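Closero C2 towel-handling package - review after 11 weeks
Posted 10/11/22 by Gerasimos Katsaros

The C2 is sold as a package: one arm, a two-finger gripper, the controller, Closero's own software and a year of support. We bought ours through Netden for the linen room trial. This review is for people working out whether the quoted price is the price they will pay. Ours was not.

What the quote covered

Arm, gripper, controller, one set of spare finger pads, two days of set-up. Delivery was extra and was stated clearly. The support year runs from the date of dispatch. Ours sat in goods-in for 23 days before the electrician was free, and Closero would not move the date.

What it left out

Work surface, floor stand, cable covers, safety assessment, any training past the first two people. Antigoni Raptis put all of these on a second budget line before we signed, and that line came to almost a third of the first. Allow for cable management in particular. The lead set supplied is far longer than a small cell needs and there is no tray for the surplus.

The surface matters more than the sales sheet suggests. On bare laminate a single terry towel slid ahead of the fingers. Green felt cured most of it. Buy two pieces, as lint builds up and one has to be cleaned.

Tan towel on the green surface: 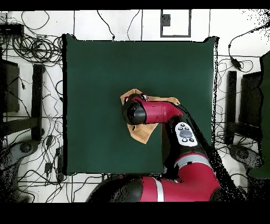
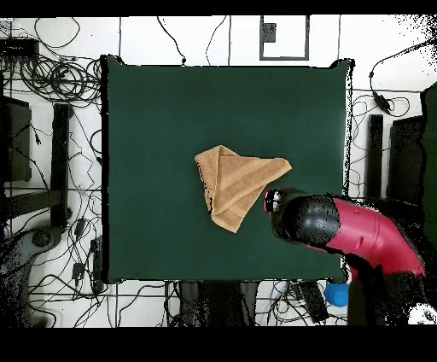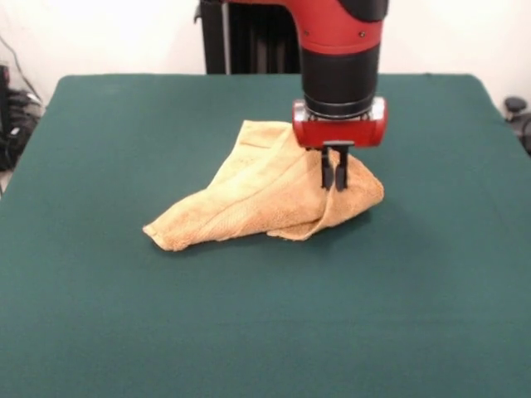
Cycle time is where the planning figures need correcting. Closero's sheet assumes a towel presented flat. From a crumpled start our mean was 118 seconds to a usable fold, over 176 logged attempts. The slow part is finding a corner, and a thick hem makes it slower. Mirjam Brunner's spreadsheet had used the sheet figure, so the payback date moved out by more than a year when we put the real one in. Run your own cloth before you agree to anything. Netden will lend a unit for a week if pressed.

Build quality is good. The joints have stayed quiet and the wrist shows no play. Finger pads wear on the inner face and we are on our second set. The software is adequate - the log export is tidy, the permissions screen is poor, and every update so far has reset the speed limit to its default.

We also had a quote from Margaritis. Cheaper arm, dearer support, and the gripper was a separate order with a long lead time. Over three years the two came out close enough that I would choose on support hours alone.

For a trial or a teaching room, yes. For replacing a shift in a laundry, not at this speed. Fotini Raptis has asked for a second unit in January and I have recommended waiting for the revised gripper price.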